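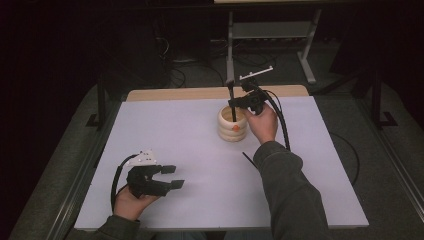 ## Where we are with the brush jars

Hi Iwona, and hello to everyone at Lornby who gets this forwarded! It's been a busy stretch since my last report, so I'll start with the jars and get to the money further down.

We've settled on the cream one. You'll remember we had three shapes in the running back in the fall, and I was rooting for the square one (I still like it, and there's one on my desk full of pens). But the round jar with the ribbed, stacked-ring sides won almost everybody over. Kuldeep took all three to the Betancur salon school and left them on the stations for a month, and when he went to collect them the students had already moved their brushes into the round ones. The ribs help when your fingers are greasy with foundation, and the whole thing looks calm on a white table, which matters more than I expected to people who stare at one all day.

The opening stays as wide as it was in the last sample. We tried a narrower one and the fluffy heads got squashed against each other, so that's off the list. I'd love a little more weight in the base, too. Abelardo is working on that and has promised me something to hold before December.

### The brushes

Each starter set gets a jar and a handful of brushes, and picking the brushes has eaten far more of my time than I budgeted for! We've said yes to the stippling brush at last. I went back and forth on it, as beginners don't always know what to do with one, but Édgar teaches the evening group and he says it's the first brush his students ask to borrow. He wants it in every set. Fine, it's in.

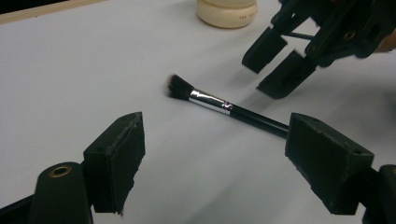 *The stippling brush: black handle, silver ferrule, black bristles going to white at the tips.*

What's left is the powder brush. The first batch shed on me when I washed them at home, so I sent them back to Brirnonora with a slightly grumpy note, and they've been very decent about it. Replacements are on the way. If those shed too I'll go with the other supplier, and the cost comes out nearly the same.

### Numbers and money

- Sets promised under the grant: 1,000
- Sets spoken for so far: 559
- Schools and community classes signed up: 14
- Sets handed out in the pilot: 101

I'm happy with the sign-ups, less happy with the freight line, where we've spent more than planned. Jars take up a lot of box! Rhodri thinks we can tuck the brushes inside the jars for shipping and save a whole layer of packing, and I've asked him to try it with the longer handles before we order cartons.

### Next up

- Approve the heavier base with Abelardo
- Wash test on the new powder brushes (my kitchen sink again)
- Print the care card, in English and Spanish
- Get the Vellidia label down to one color

One question for you, Iwona: could we move what's left in the printing line over to freight? It would cover the gap and I wouldn't need to ask for anything extra. An email saying yes is plenty for our bookkeeping, and I'll put the change in the next report.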